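What we budgeted for the second set of grippers

I put the order in for the next round of kit in November, and it took longer to plan than I expected.

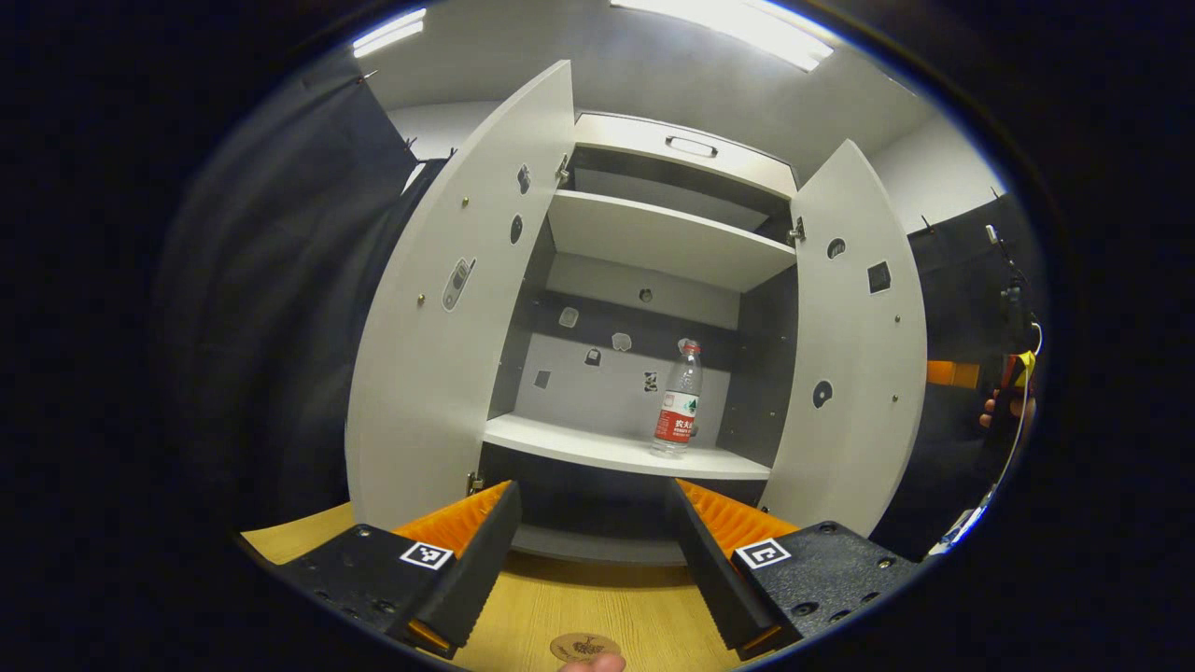
The money was 3,000 for the whole round, to cover hand-held grippers, spares and anything else that had to be bought before the new people start. Nouhaila Kettani wanted 4 grippers. I had pencilled in fewer and kept the difference for repairs. We settled on her number after going through last year's receipts together.

I asked Brivum and Lorkent for quotes. Lorkent was cheaper per unit but charges separately for finger pads, and pads are the part we get through. Brivum includes a spare set with each gripper. Once I added the pads and delivery to both, the gap was small enough that I went with Brivum. Their lead time is 13 working days, which suits us.

I set aside 900 for everything that isn't a gripper – cables, memory cards, printed markers, bolts, a second charger. Last time I put all of that under "sundries" with no figure next to it, and I won't do that again.

Furniture is still open. Marchand do a plain white cabinet that would be fine for door and shelf tasks, but I would like to look for a second-hand one first. Bottles and other small props come out of petty cash.

I left the arm out of this round. Bikau have offered us a trial, and I'd sooner see what their service contract costs before I put a figure in the plan. I'll post the final spreadsheet when the invoices are in.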